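About Uvine

Hi, I'm Noman Minhas and I run Uvine, a site about singers, dancers, actors and the people who play behind them. If you got here by typing "how tall is" and then somebody's name, welcome! You're in good company. Most of our readers arrive that way, and plenty of them stick around for the longer stuff.

I started the site in July, on a laptop with a sticky space bar, after arguing with my cousin over whether a certain backup singer had ever put out a record of her own (she had, two of them, and I was wrong). I spent a whole evening looking and found the same four lines copied onto every page I opened. Same birthday, same typo in the hometown. So I wrote my own page about her, and then one about the drummer, and then I was up until two doing the bass player.

Today we have 3,143 profiles. The big names are in there, sure, but my favorites are still the session players and the opening acts. Somebody sang that hook you've had stuck in your head since high school, and I'd like you to be able to look them up.

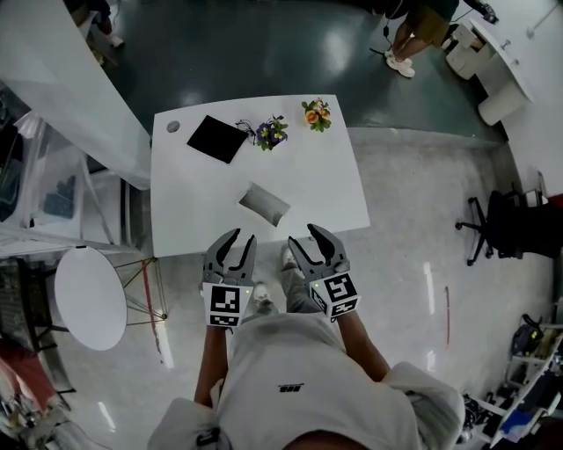

The site has three parts besides the main profiles. Jinness is where we keep the birthdays, hometowns and first records, and it's the part people use the most. Tanoli is for interviews. We have 59 of those so far, mostly over the phone, mostly with people who were surprised to be asked. Saka is our newsletter, which goes out whenever I have enough to put in it, and it just passed 3,000 readers — hello to all of you, and thanks for the tips about the misspelled song titles.

How do we check things? Old liner notes are the best source I know, and I own far too many of them. After that come printed interviews, tour programs and local newspapers. If a singer's own website says one thing and a magazine says another, we put both on the page and tell you which came from where. Birth years are a headache. Performers shave off a year or two and then forget which version they gave to whom, so some of our pages list two.

I get asked a lot about net worth. We do have a money section on some profiles, but only when there's something in print to go on, like a house sale or a court filing. Everything else is guessing, and I'd sooner leave the line blank. Same goes for who is dating whom. Married and told a newspaper about it, fine. Seen at a restaurant, no thanks.

Height, okay, I gave in on height. You all really want to know.

If you find a mistake, please write in! Use the contact form at the bottom of any page and tell me where you read the right answer. Fixes from readers get a small note under the profile with your first name, unless you ask me to leave it off. There are 77 notes like that now, and one very patient reader is behind a good chunk of them.

We also take requests. I can't promise a date, and the list is long, but I read every one. Performers and managers can write too, and we'll correct facts for free. We don't sell profiles and we don't take down true things because they're embarrassing — bad haircuts from your first album cover included.

Page last updated September 2, 2022.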